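Firnwood Community Help > Courts and Police

Called as a witness in an assault trial - what happens with the things I handed in?
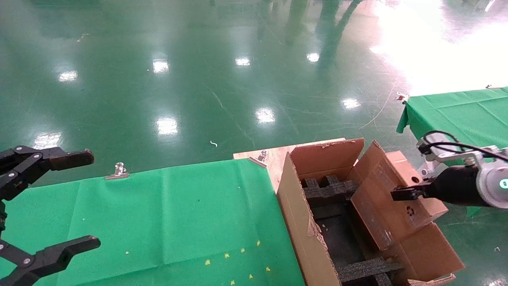
I saw an assault outside the Tamayo bakery last May and gave police a statement that night. I also handed over a phone I'd picked up off the footpath and a jacket one of them dropped. Now I've got a subpoena for the trial, Friday week, 11 am. Do I get asked to identify the items in court? I wrapped the phone in a tea towel and dropped it at the station in a plain brown cardboard box with dark grey foam inside, the same sort as the open one on the green cloth, and I'm worried the defence will say I handled it wrong. Also, can I read my statement beforehand?

Posted by Marisol Quintero

Efraín Mosquera
Ring the informant (the officer in charge of the case) or the witness service at the court and ask for a copy of your statement. You're normally allowed to read it before you give evidence. You may be shown the phone and jacket and asked if you recognise them. Say yes, no, or that you're not certain. How you packed it is a fair thing for the defence to ask about, so answer plainly. What police did with it afterwards is for them to explain. Don't talk over your evidence with other witnesses, and take the subpoena with you on the day.

Flitari
Did mine two years ago. Sat in a hallway for hours and was in the box for 20 minutes. Bring lunch. Parking is terrible.

Podosia
Ask about witness expenses too - I got my train fare back, but only after I sent the receipts in.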